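Preguntas frecuentes sobre cajas, etiquetas y devoluciones

Planon – Tienda de cosas pequeñas en cajas pequeñas
Inicio | Catálogo | Envíos | Preguntas frecuentes | Contacto

Última revisión: miércoles, 1 de diciembre de 2021

¿Puedo devolver un artículo si he tirado la caja?

Puede intentarlo. Nosotros le contestaremos con mucha educación que no. La caja forma parte del producto, lleva el código de barras y es lo único que nos permite volver a ponerlo en la estantería sin dar explicaciones al siguiente cliente. Guárdela al menos mientras dure el plazo de devolución, que es de 40 días desde la entrega.

¿Y si la caja tiene una esquina tocada?

Una esquina gastada no invalida nada. El cartón viaja, se roza y envejece peor que nosotros. Aceptamos cajas con roces, con pelusilla en los bordes y con alguna pequeña rotura en la solapa. No aceptamos cajas mojadas, pisadas ni reconstruidas con cinta de embalar marrón, por mucho cariño que se le haya puesto.

¿Dónde está el código de barras?

Depende del fabricante, y los fabricantes tienen mucha imaginación. En los formatos altos y estrechos suele ir en un lateral, en vertical, casi siempre arriba y siempre más pequeño de lo que uno recuerda. Mire primero los costados y después la base. Si lo ha tapado con la pegatina de la devolución, ya sabemos por qué no lo encuentra.
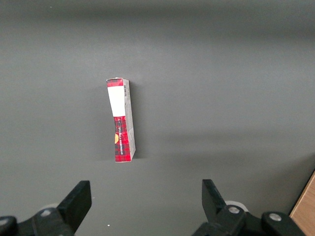

Las cajas con dibujo escocés, rojo y negro, tienen además otra particularidad: todo lo que se escriba encima desaparece entre los cuadros. Si necesita anotar algo, hágalo en una hoja aparte y métala en el paquete. Hubo un cliente que apuntó su número de pedido con bolígrafo negro sobre una raya negra. Seguimos buscándolo.

¿Puedo pegar la etiqueta de envío directamente sobre la caja?

No. La etiqueta de envío va en el embalaje exterior. Sabemos que sobra sitio, que la caja es mona y que así se ahorra usted un sobre. Aun así, no.

La letra pequeña no se lee. ¿Me la pueden ampliar?

Sí. Escríbanos con la referencia del pedido y le mandamos el texto en un tamaño apto para seres humanos. Tardamos 3 días laborables, salvo en febrero, que hacemos inventario y tardamos lo que Dios quiera.

¿Venden cajas vacías?

Las de la serie Riviere, sí, en lotes de 13. El número lo decidió el proveedor y hemos dejado de preguntar. Las de Fanano solo se venden con su contenido.

Mi caja no se tiene de pie. ¿Está defectuosa?

Es alta, delgada y de cartón: pídale lo justo. Compruebe que la solapa inferior esté bien metida y que la superficie sea plana. Si sigue inclinándose, túmbela. El contenido no se ofende.

¿Qué hago con la caja cuando ya no la necesite?

Al contenedor de papel y cartón, plegada y sin plásticos dentro. También puede guardarla en un armario «por si acaso», junto a las otras 100 – tradición que respetamos y practicamos.

¿Quién recoge las devoluciones?

Soltus, de lunes a viernes por la mañana. La franja horaria que le indiquen es orientativa, en el sentido más generoso de la palabra. Tenga el paquete cerrado y el resguardo a mano.

¿No encuentra su pregunta? Use el formulario de contacto e indique siempre la referencia del pedido.

Aviso legal | Privacidad | Cookies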